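Histau opens its second data room in Condley, and we're pretty excited

CONDLEY – We've been bursting to talk about this one! As of February, Histau has a second room up and running here in Condley, and all it does, all day long, is gather examples for Alline, the learning system our robots run on.

If you've followed us for a while, you know how we work. We don't write out every move a robot should make. We have a person guide it through a job, save the whole thing, and then do it again (and again, and again) until Alline has enough to practice from. Our first room gave us a good start with boxes and bottles, but our friends at Rizk, who supply parts bins and shelving to repair shops, kept asking when we'd get to the awkward stuff. Flat things, thin things, things full of holes that give fingers very little to hold on to.

So that's what the new room is for. We have 43 different parts on the list and we want 85 good examples of each before we let Alline try one by itself. An operator works in turns of 15 minutes and then swaps out, and believe me, by minute 14 you're ready for it! I took a turn myself on opening morning and my first three tries went straight in the reject pile. The fourth was a keeper – I may have cheered.

We keep the rejects too, by the way. They get their own label, and our training team asks for them almost as often as the clean ones.

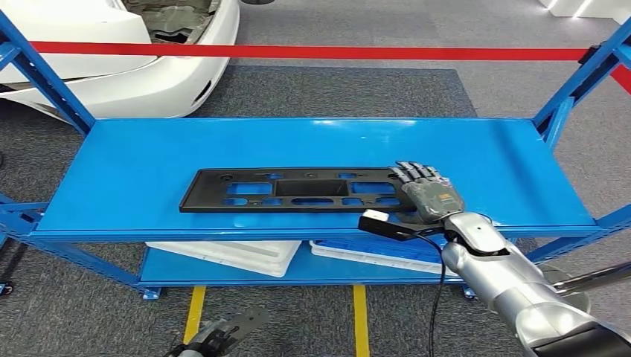
A robotic hand at the right end of a perforated black plastic panel on the upper shelf, with white trays on the shelf below.

Next up, we're changing where the parts start out, so Alline doesn't get too comfortable with one spot on one shelf. Rizk is sending us another batch of odd shapes, and we'll share an update once the first full set is done.

Want to see it for yourself? We're taking visit requests from repair shops and schools in the Condley area through the contact form on the Histau website. Mornings are best, before 11 a.m.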